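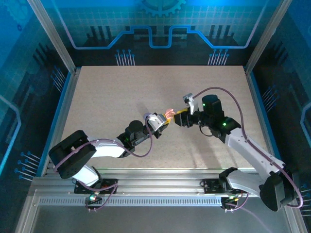

Small stuff at the speckled table, orange-pink one and yellow one.

Small things keep disappearing on my speckled tabletop, and one earbud never makes it back in the case

Posted in Home Organizing > Desks and Tables
Asked by pocketlint_pat, Tuesday

Hi all, first time posting in this section (I usually hang out in the laundry threads). We have a big table with a beige top, all fine speckles, and I love it because crumbs don't show. Well, neither does anything else. Everything tiny in our lives ends up on this table. Little toys, erasers, the bits that come out of party bags, hair ties, and my earbuds, which are a pale lavender color that I picked because it was pretty and for no other reason.

The toys I can sort of live with. They're bright, so even when they wander I can spot an orange thing or a yellow thing from across the room. The earbuds are what's driving me up the wall. They're glossy and kind of grayish in some lights and against the beige they just melt away. I'll flip the case open, take both out, answer the door, come back, put one in, get distracted, and then it's 11 at night and I'm patting the tabletop with both hands like I'm looking for a contact lens.
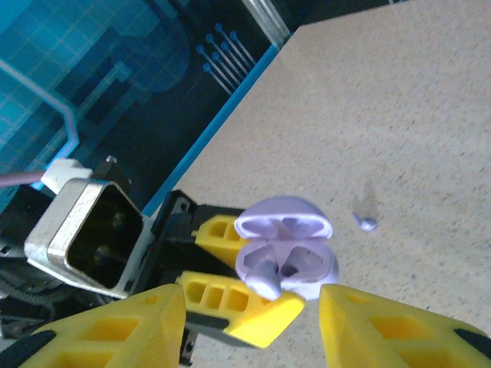 And then of course the one that did get put away is charged and the other one is dead, so I do my whole walk with sound on one side. I've done it twice this month.

What I've tried so far: a saucer (it became the saucer for everything, including keys and a cough drop), a sticky note that says CASE (fell off), and one of those Storuvberg drawer inserts, the kind with all the tiny squares. The insert is nice but it lives in the drawer, and I'm never going to open a drawer. I know myself.

So I have 2 questions really. How do you keep a table like this from swallowing small things, and does anybody have a trick for getting both earbuds back where they belong? I don't want to paint or replace the table. Budget is pretty much whatever's under 60 dollars, and I'd be happier at 12.

Thanks in advance!

mudroom_and_more
Oh I feel this one. We had the same problem with a speckled counter at our old place in Preltulwood and what fixed it for us was a dark tray. Not a pretty patterned one, please, you've got enough pattern going on already! Plain navy or black, with a low lip, big enough that you can toss things at it without aiming. Pale earbuds on a dark tray show up right away, even in bad evening light, and bright toys do too.

The rule in our house was that small things could be on the tray or in a hand and that was it. Did everyone follow it? No, but the tray caught most of it, and on the nights something went missing there was a lot less table to suspect. I'd get one with a felt or cork bottom if you can find it so it doesn't scoot around. Mine was 12 dollars at a thrift store and the lip has a chip in it and I still use it (it holds seed packets now).

For the earbuds I'd split them off from the toys completely. Keep the case standing open on the tray any time the buds are out. An open case looks unfinished, if that makes sense? You walk by, you see the lid up and one hollow spot, and your brain goes looking for the other one. When I used to snap mine shut out of tidiness I'd forget there was anything missing from it until the next morning. So lid stays up until both are in, and only then does it close. I've done it that way since last November and haven't lost one overnight.

If one does go missing on the table, turn off the overhead light and lay your phone flashlight down flat on the surface. Glossy things catch the light and the low angle gives them a shadow. Works for earring backs and those tiny clear rubber bands too – it's how I find pretty much everything now.

wandine.garage
get brighter earbuds lol

Serious version, put a dab of neon nail polish on the stem part. Keep it away from the mesh and the little metal contacts or they won't charge right. Mine have a blob of orange on each one. Looks dumb, don't care

sorts_by_color
The tray advice is good and I'd do that first. Two things to add from a person who once owned 500 beads and a toddler at the same time.

Give the toys something with a lid and some height to it, like a jar. Flat containers on a table turn into more table. We use an old Karabulut coffee jar with a wide mouth, and at the end of the day everything that isn't attached to somebody goes in there. It's a jumble and that's fine, it gets dumped out again by breakfast.

The other thing is to wipe the table down at night, every night, with your bare hand on the cloth. You'll feel an earbud long before you see it on a top like that. I do ours right after the dishes, starting from the far corner, and last week the cloth found me a doll shoe, a screw, and half a cracker.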